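Inicio > Opinión > Vida en casa > En defensa de la sobremesa larga

Buscar en el sitio... Buscar

En defensa de la sobremesa larga

El otro día me echaron de un restaurante. Bueno, echarme, lo que se dice echarme, no: me trajeron la cuenta sin que la pidiera, en un platito, con dos caramelos de menta encima, y el chico se quedó ahí de pie sonriendo. Habíamos terminado el segundo plato hacía un momento, mi hermana estaba a mitad de contar lo de su mudanza y yo todavía no había decidido si quería café. Teníamos mesa «hasta las tres y media», me dijo. Yo ni sabía que las mesas tuvieran hora de caducidad.

Llevo desde entonces dándole vueltas y me he ido calentando yo sola, así que aquí estoy.

En mi casa la comida era el trámite. Lo bueno venía después, cuando se retiraban los platos hondos y quedaban las migas, las cáscaras de mandarina, el cuchillo del queso y alguien que decía «bueno» sin levantarse. Ese «bueno» podía durar hasta que se hacía de noche. Mi abuela doblaba y desdoblaba la servilleta mientras escuchaba, y los pequeños nos metíamos debajo del mantel a oír cosas que se suponía que no teníamos que oír. Me enteré así de la mitad de la historia familiar: de quién no se hablaba con quién, de una herencia que acabó en un pleito por un olivar, de que mi padre había querido ser marino (¡mi padre, que se marea en el autobús!).

Ninguna de esas cosas se cuenta en el primer plato. Hay que llegar a ellas, y se llega despacio, pasando antes por el precio de los tomates y por las obras de la calle de atrás. Una conversación de veinte minutos se queda siempre en las obras.

Y fijaos que lo de meter prisa no viene solo de los restaurantes, que al fin y al cabo tienen que pagar un alquiler y lo entiendo. Viene también de nosotros. Tengo una amiga que pone alarma. Comemos en su casa, divinamente, todo riquísimo, y a las cuatro suena el teléfono con un pajarito y se levanta a recoger. Dice que si no, se le va la tarde. ¡Pues claro que se te va la tarde! Se te va la tarde con gente que te quiere, que no me parece mala manera de que se vaya.

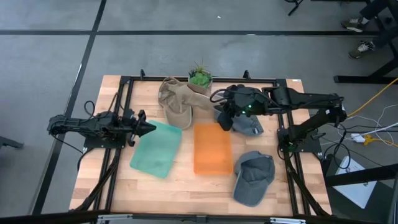
Hace unos años viví un invierno en Losstead, por trabajo, y allí aprendí lo que es comer sin sobremesa. La gente era encantadora, quiero dejarlo claro, me prestaron mantas y me enseñaron a conducir con hielo. Pero en el comedor de la empresa se comía en 17 minutos. Lo sé porque los medí, que es una cosa muy fea y la hice igual. Se sentaban, abrían la fiambrera, hablaban del tiempo, cerraban la fiambrera y se iban. Yo me quedaba con media manzana en la mano mirando las sillas vacías.

En diciembre me invitaron a una cena en una casa y pensé: ahora sí. Pues tampoco. Se cenó, se aplaudió el postre, y a la media hora estaban todos buscando los abrigos. La anfitriona me preguntó en la puerta si lo había pasado bien y le dije que muchísimo, y era verdad, pero volví andando con la sensación de haberme salido del cine antes del final.

Al segundo mes me atreví a organizar yo una comida. Garbanzos, que me costó Dios y ayuda encontrarlos, y una tarta de manzana comprada en Fustow, la pastelería de la esquina, que hacían una masa que todavía recuerdo. Cuando terminamos saqué café, luego saqué unas nueces, luego saqué más café. Noté cierto desconcierto. Uno preguntó, con toda la educación del mundo, si íbamos a hacer algo. Le dije que ya lo estábamos haciendo. Se quedaron hasta las siete y uno de ellos, el más callado de la oficina, nos contó que de joven había tocado el acordeón en bodas. ¡Llevaban años trabajando con él y ninguno lo sabía!

No pretendo que aquello sea una prueba de nada. A lo mejor el hombre lo habría contado otro día en el ascensor. Pero yo creo que no, que hacían falta las nueces.

Me vais a decir que es un lujo, que quién tiene tres horas. Y llevo rato intentando contestar a esto sin hacer trampa, y no es fácil. Hay quien entra a trabajar a las cuatro, hay quien tiene un niño que no aguanta sentado, y hay una cosa peor que me da vergüenza no haber visto hasta muy mayor: en la sobremesa de mi abuela los que hablaban eran unos y las que fregaban eran otras. Mi tía se perdió la mitad de las historias porque estaba en la cocina secando vasos. Las oía a trozos, desde la puerta, con el paño en la mano. Así que si voy a defender la sobremesa tengo que defender una en la que los platos se queden sucios en la pila hasta que se vaya el último, o se frieguen entre todos cantando, me da igual. Lo otro era un privilegio con mantel.

Tampoco hacen falta tres horas, la verdad. En casa hemos quedado en que los días de diario no se levanta la mesa enseguida y ya está. Hay noches en que dura lo que se tarda en pelar una naranja y noches en que mi hijo, que tiene catorce años y normalmente contesta con sonidos, empieza a explicarme una canción y nos dan las once. Si en ese momento me pongo a recoger, se calla. Lo tengo comprobadísimo. Basta con que coja un vaso para que se acabe.

Lo del móvil no lo voy a tocar mucho porque ya se ha dicho todo y además soy la primera que lo saca para mirar cómo se llamaba aquel actor. Antes nos tirábamos media tarde con el actor. Que si salía en la de los trenes, que si no, que ese era el otro, el del bigote. Ahora lo miramos, lo encontramos y se hace un silencio. Yo he propuesto que el nombre del actor no se pueda buscar hasta el café y me han llamado antigua.

En cuanto al restaurante, he decidido no volver, aunque la merluza estaba muy buena y me da rabia. Hemos encontrado otro, Oei, más pequeño, con unas sillas incomodísimas y una dueña que cuando te ve enfrascado en la charla baja un poco la música y te deja la cafetera en la mesa. La última vez cenó el personal al lado mientras nosotras seguíamos con lo de la mudanza de mi hermana, que por cierto ha acabado fatal, con el piano en casa de los vecinos.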